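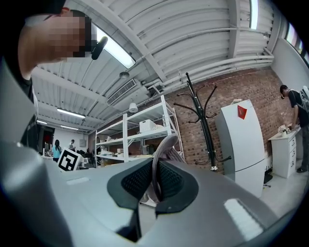
3. Fitting the Gustgate draft flap

Turn off the range hood and let it cool before you start. You will need a screwdriver, a pencil and the 4 screws from the small bag.

1. Pull the old duct off the hood outlet and wipe away any grease.
2. Slide the Gustgate collar over the outlet with the arrow pointing toward the outside wall.
3. Mark the screw holes, take the collar off and drill.
4. Put the collar back and tighten the screws by hand.
5. Push the duct on until it overlaps the collar by about 2 inches, then seal the joint with foil tape.
6. Run the fan on low. The flap should lift and stay up.

Note: If the flap rattles, move the weight one notch closer to the hinge. Hoods rated under 300 CFM may need the weight removed.

Caution: Do not use cloth duct tape. It dries out and lets go near heat.

Caution: Never screw through the hinge side of the collar.

Check the flap for grease every 5 months. For round-to-square ducts, see the Trullach adapter sheet.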